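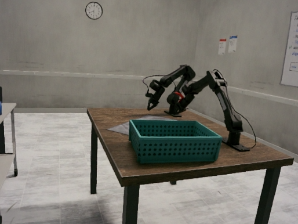

A teal plastic basket and a flat grey cloth on a wooden-topped table.

The Kellard laundry dispute was a campaign against bonded labour in the port town of Kellard. It began when 157 workers, most of them migrants, refused to keep paying off recruitment debts to the Stellow company. Organizer Ermira Kos was jailed for 80 days under the town's vagrancy law. The debts were cancelled in April, but back wages are still owed to about half the workers.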